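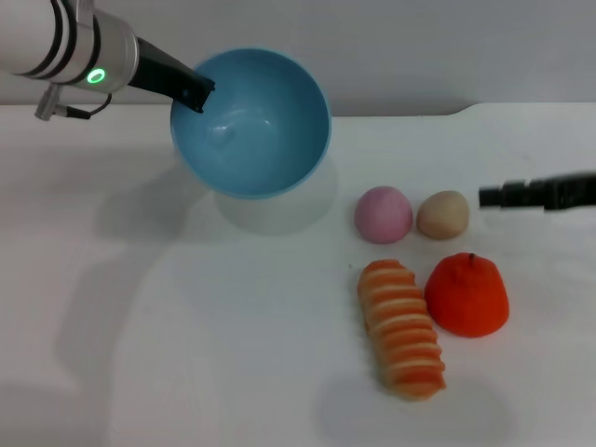 Re: [dishcare] White film on everything, TDS unchanged after softener

On Saturday, mk_oncombe wrote:

> I moved to Oncombe in the winter and bought a Teltitz with the built-in
> softener on the strength of the archives here. The town report gives
> hardness as 18 grains. I filled the salt tank, ran the thing, and had
> white film on the glasses within two weeks. Plastic is worse than glass,
> and the stainless is fine apart from the knife blades.
>
> I got a TDS pen. Tap water reads 693. I opened the door halfway through
> the main wash, took a cup from the sump, and it read higher than that. I
> then took a cup from the final rinse, and it was the same as the tap to
> within a few counts. So the softener is doing nothing, correct?
>
> The dealer wants to replace the whole softener assembly. It is under
> warranty but they need the machine for a week. Before I agree to that, is
> there anything I should try? Detergent is Drolard powder, no rinse aid,
> hardness dial left as delivered. The salt light has never come on.

Not correct, or at least not shown by those readings. I would hold off on the dealer until you have done the tests below. Most of this has been on the list before in pieces, but the archive search is poor so I will put it in one place.

TDS is the wrong measurement. A TDS pen measures conductivity and multiplies by a factor to give a number in parts per million. It responds to everything ionic in the water and can't tell one ion from another. A dishwasher softener is a sodium exchange resin. It takes calcium and magnesium out and puts an equivalent charge of sodium in. The total charge is unchanged, so the conductivity is very nearly unchanged. A perfect softener and a dead one will give you almost the same reading on the pen. The higher number in the main wash is detergent, which is mostly sodium carbonate and will swamp anything else in the cup.

A pen is useful downstream of reverse osmosis or a deionizing cartridge, where the ions are removed and not exchanged. You have neither.

What you need is a hardness titration. The Rätsep drop kit is the one I use, and any EDTA kit with a red to blue endpoint will do the same job. Strips are adequate for setting the dial but too coarse to tell you if the resin is partly spent. Do it like this:

1. Titrate cold water from the kitchen tap. Let it run first.

2. Run the rinse-only program with no detergent, no rinse aid and no load. Stop it once the machine has filled and circulated. Take the cup from the sump.

3. Titrate that cup. A working softener should bring it down to a grain or two. Some carryover from the previous cycle is normal, so if the result looks marginal, drain, run it again and use the second cup.

Don't titrate anything taken from a cycle with detergent in it. The citrate and whatever else Drolard has in the box will complex the calcium and the kit will read low, which tells you about the detergent and not about the resin.

Check also which tap you are testing. If the house has a softener at the main, the kitchen cold line is often plumbed around it, and the dishwasher is often on the hot line, which is not. I have seen one case on this list where the owner was dosing for hard water with fully softened water going in.

The dial. As delivered, the Teltitz is set near the low end of its range. I don't have the same model year as yours so look in the manual for the table and don't take a number from me. The dial does not change how soft the water gets. It changes how many fills the machine allows before it regenerates the resin. At 18 grains with a low setting, the resin is exhausted well before the controller thinks it is, so you get soft water for the first few cycles after a regeneration and raw water for the rest. That matches what you describe. It also matches a salt light that never comes on, as a machine that seldom regenerates uses very little salt.

If your manual's table is in German degrees or in mmol/L, convert before you set it. One grain per gallon is 17.1 ppm as calcium carbonate. One German degree is 17.8 ppm as calcium carbonate. They are close enough that people mix them up and get away with it. The mmol/L figures are not close to either one, and people don't get away with those.

After you change the dial, the machine won't regenerate right away. It finishes the current count first on the models I know. Some have a manual regeneration in the service menu - check before you spend a week judging the new setting on old resin.

The salt tank. Top it up with water on the first fill only. After that it takes salt and nothing else. Use the coarse dishwasher salt or clean softener pellets small enough to go through the neck. Table salt packs down into a block that the brine can't get through, and the anti-caking agent is insoluble and ends up in the screen. If you used table salt, say so, because the fix is different (siphon, flush with warm water, refill).

Put the cap back on square and tight. A cap that leaks lets brine into the tub during the wash, and that leaves a white film of its own. Easy to tell apart from scale: touch it with your tongue, or wipe with a wet cloth. Salt goes at once with plain water and doesn't come back when the item dries. It is also hard on knife blades, and you mention the knives. I would look at the cap gasket before anything else in this message. It costs nothing to look.

Identifying the film. Four candidates, and they respond differently:

Salt - gone with plain water, as above.

Carbonate scale - gone with white vinegar or citric acid in a few minutes, usually with slight fizzing if it is thick enough. Feels rough when dry.

Detergent residue - smears with a wet finger, feels slippery, comes off with a hand wash. Points to overdosing, a blocked spray arm, or cold water. Powder doesn't dissolve well in a cold fill. My own machine is on the hot line and the inlet is 52 C at the valve once I have run the sink first. Without running the sink it fills with whatever was sitting in the pipe.

Etching - does not come off with anything. Glass only. It looks like film when dry and disappears when wet, which makes people think they are removing it. If a glass looks clear under water and cloudy after drying, and vinegar changes nothing, it is damaged and there is no treatment. Very soft water with a lot of builder in the detergent and a hot cycle is the usual cause, so it is possible to overcorrect. If you set the dial correctly and keep dosing Drolard as if the water were raw, you'll be heading that way. Cut the dose. I use under half of what the box says.

Do the vinegar test on one glass and one plastic item, separately. They need not have the same film.

Plastic. You say it's worse than glass. That alone is not diagnostic. Plastic has low thermal mass and a surface that water does not wet well, so it stays beaded after the final rinse while glass and steel dry from their own heat. Every bead dries to a spot containing whatever was dissolved in it. With your water, that is a lot, softened or not. Softening does not lower the dissolved solids - it only changes them into something that wipes off. So you will see some spotting on plastic even with everything working. Rinse aid is what deals with this, and you're running without it. Fill the reservoir and start in the middle of the range. If you see a bluish sheen or streaks, go down. Foam in the tub, go down a lot.

Colored plastic shows film more than white, and dark more than light, so don't use a change of dishes as evidence of a change in the machine. Pick one item, clean it fully with citric acid, mark it on the underside and keep it in the same rack position for the whole test.

Order of work. Cap gasket first, then the titration with the rinse program, then the dial, then force a regeneration if you can, then titrate again. Leave the detergent and rinse aid as they are until the second titration is done. Once the water is known good, descale the tub with citric acid on an empty hot cycle, cut the detergent, add the rinse aid. If you change all of it at once it will probably improve and you won't know what did it, which matters if it comes back.

If the second titration still gives you something close to tap hardness right after a regeneration with the salt tank full, then the dealer is right and it's the assembly. The usual failure is the regeneration valve and not the resin. Ask if they can do the valve in place, which should not need a week at the shop. Mine stuck in the first year. The replacement has done over 100 cycles since and still titrates at one drop.

Please post both titration results with the dial position, and the unit the dial is in. Also which salt.

Dalal Sayegh

PS. The town figure is an annual average. If Oncombe blends well and surface water, the hardness can move a good deal between April and the end of summer. Titrate the tap again when the season changes and move the dial if needed.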